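How to Test-Drive the Plitum Arm Simulator Before You Pay for It

The sales page for Plitum promises that anyone can teach a robot arm to sort boxes in an afternoon. I have heard that before. Work through the trial the way I did and you can make up your own mind.

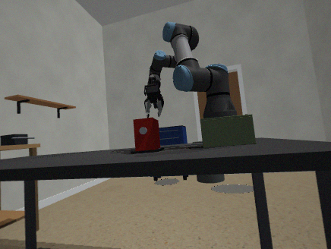

What you need

A desktop computer with a decent graphics card, the free trial from Fenetti, and a free evening. You do not need the arm itself. Skip the starter bundle for now, whatever the checkout page says about it.

Step 1: Load the table task

Open the task list and pick the one with the red, blue and green boxes. Leave the lighting and the room alone. The shelf and the door are decoration and have no effect on the arm.

Step 2: Move the arm by hand first

The tutorial wants you to press Auto Plan right away. Don't. Switch to manual and bring the gripper over the red box with the fingers open and pointing down. Stop while you still have a little clearance, then orbit the view and look again from another side. From a low angle it is very easy to think you are centered when you are not.

Step 3: Try one pick

Lower the gripper, close it, and lift straight up. If the box slips, check the friction setting before you blame yourself. Mine was set so high by default that a sloppy grasp held anyway. That makes for a nice demo and tells you very little. Turn it down and try again.

Step 4: Now use Auto Plan

Reset the task and let the planner do the same pick. Run it 20 times, moving the red box a little between runs. Write down every miss, including the ones the program scores as a success. I had 3 of those, all with the box dragged across the table and never lifted.

Step 5: Check the advertised number

Fenetti claims a 93 percent success rate over 2,000 runs. I could not find out what friction setting they used, or whether the box ever moved. Ask support for both. I wrote to them in December and got a link to the sales page.

Step 6: Export something

Save your motion and open the file in whatever controller you plan to use. The Tevau export worked for me once I fixed the joint order. The Pugh export opened with the wrist turned the wrong way, and I gave up on it.

Should you buy it?

For learning how an arm moves, the trial is enough. I would hold off on the paid plan until somebody shows me a motion made in Plitum working on a real table with no hand editing. The trial also renews by itself, so cancel it in your account settings the day you sign up.

Last updated 2025-04-22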